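Weathering Wash (Scale Modeling)

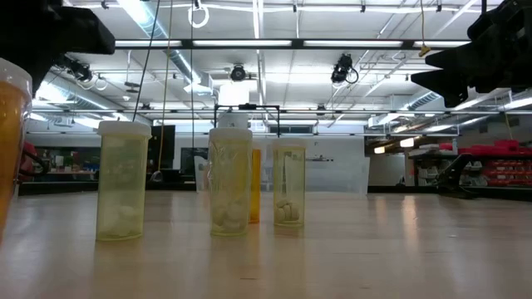
A wash is thin, dirty-looking paint that you let run into the low spots of a model, and if I could keep only one finishing step it would be this one. I build armor and figures, so most of what I say here comes from tanks, boots and folded coats, but aircraft and ship people use the same trick. The idea is simple: panel lines, rivets and creases don't throw much of a shadow when they're that small, so you paint the shadow in. You need a mixing container with a lid, and please don't overthink it. Pill bottles like these, see-through with a flat white cap on the yellow-green one, are the general shape I look for, because I want to see how much is left inside without opening anything. Mine live at the back of the bench, labeled with masking tape (well, most of them are).

Types

There are three kinds you'll run into. An overall wash goes over the whole model and tones everything down. A pin wash goes only where you want it, around a bolt head or along a hatch, and you touch it in with a fine brush and let it creep along by itself. A filter is thinner still and just shifts the base color a little. People argue about whether a filter counts as a wash at all. I think it does, and I've stopped arguing!

Paints and thinners

Oil paint in odorless mineral spirits is the old standby. It dries slowly, so you get plenty of time to fix mistakes. Enamels behave much the same way and dry sooner. Acrylic washes clean up with water but they set fast and can leave tide marks, those little brown rings that look like a coffee spill on your turret. A tiny drop of dish soap helps. I learned on the Grerell enamel set and still reach for it, though the Turon oils have a dark brown I like better on green vehicles. For figures I mostly use burnt umber with a touch of black, never straight black, which makes faces look like they've been outlined with a marker.

Method

Put down a gloss coat first and leave it overnight. On a flat finish the wash soaks in and spreads everywhere, and then you're stuck with it. Mix your color until it looks like weak tea, load the brush, touch it to the detail and let go. Wait until the shine goes off, then wipe away the extra with a brush barely damp with thinner, pulling downward on anything vertical so the streaks look like rain did it. I usually do 2 light passes, sometimes more on running gear. Finish with a flat coat once it's all fully dry.

Common problems

Too much thinner pooled in one place can get into bare plastic and make it brittle. I lost both front fenders on a Jodberg half-track that way, and they snapped off when I picked it up. White primer showing through a crease is another one, and the only cure I know is to go back and paint it. Boglárka Antal's club handout on the Lie diorama (long out of print, but copies get passed along) suggests testing every mix on the underside of the hull, and I've done it that way ever since I read it.

See also: dry brushing, pigments, chipping, gloss coats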